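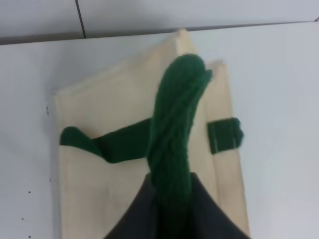
Will the folding arms mean fewer people on the packing floor?

Management says the current headcount stays through the trial, and after that it has promised only to "review." Read that word however you like. I have read it in enough memos to know it can mean almost anything.

For those on the late shift who missed the Tuesday meeting, the short version goes like this. Serbridge has put 2 arms at the soft goods end of the Lillach building, where the cloth bags and the knitted pieces get handled before they go in cartons. They run on the Varghese system, and the plan is to keep them there until April. If the numbers look good they want arms on the other benches too. What "look good" means was not explained, and I asked twice.

I spent most of a morning standing near one of them. It is slower than I expected and also more careful than I expected. Cloth is hard for a machine. A box has corners and stays the shape it was when you put it down, but a canvas bag slumps, and yarn is worse, it stretches and snags and won't lie the same way two times running. Those of us who do this by hand don't think about it. You give the thing a tug, you smooth it with the side of your palm, you've already reached for the next one. The arm has to come down and press and then decide what it has hold of. I watched it set a dark green knitted piece on a cream bag, lift off, and go back down to nearly the same spot. I couldn't tell you why it did that and the technician couldn't either, though he wrote it down.

So the picture we were given in the slides, with the arm doing the dull part while the rest of us move up to "quality roles," is a long way off from what I saw. Right now the people at that end do their old job and also mind the machine. They lay the pieces out so it can find them. They straighten what it leaves crooked. When it stops, they press the button and wait, and while they wait the cartons back up, and then somebody comes down from the office to ask why the cartons are backing up. One woman told me she goes home more tired than before, and she used to lift all day.

To be fair to it, there are things I liked. The reach across the bench is hard on shoulders, especially for the shorter packers, and during the trial hours they are doing a lot less of it. Two people who have been wearing wrist braces since last fall told me they had taken them off on trial days. I would not want to take that away from anybody. If the company had come to us and said we want to save your shoulders, here is a machine, tell us where to put it, this would be a different article.

What they came with was a target. The slide said 1000 pieces a shift, and it didn't say whether that was the arm alone, or the arm and the person next to it, or the whole bench. That matters a good deal. If it's the whole bench, and the arm does less than its share, then you know who makes up the rest. We asked for the figure to be broken out and were told it would be "in the follow-up." The follow-up has not come.

Then there's the training. The sheet on the board promises training to all 28 people on the floor. So far 9 have had it, all of them on days, and what they got was a walkthrough of the screen and the stop button plus a handout from the Dultance course that seems to have been written for a different machine. The menus in the handout don't match the menus on the bench. I'm told a new version is on the way. Nights have had nothing, and nights are where the arm is supposed to run longest once the trial is extended.

I also want to say something about the cameras. Each arm has a small one down near the gripper, so it can see what it's working on. Fine, it needs to. But hands go under there all shift long. Ask who looks at those recordings, and how long they are kept, and you get a nice friendly answer about improving the system. I'd like a less friendly one in writing. Our agreement has a page on cameras over the loading doors and not a word on cameras at the bench, and it is past time it did.

A few people have told me I'm being sour about this and that every new thing gets the same grumbling. Maybe so. I grumbled about the scanners and I'd hate to go back to paper now. But the scanners came with a written promise on jobs and a pay grade for the people who learned them first, and we got both of those by asking before the trial was over. Once a machine is bolted down and in the budget, nobody upstairs is in a hurry to talk.

If you work the soft goods end, please keep a note of your stops: the time, what you were handling, what you had to do to get it going again. Don't write an essay, a line is plenty. The company has its own log and I would like us to have ours when the two get compared. Blank sheets are in the tray by the time clock, and full ones go back in the same tray.

The next open meeting is in the break room at the end of day shift, and it will be repeated at the start of nights so that they don't have to hear it secondhand again. The pay grade is first on the list, then the target, then the cameras. Bring your handout if you got one.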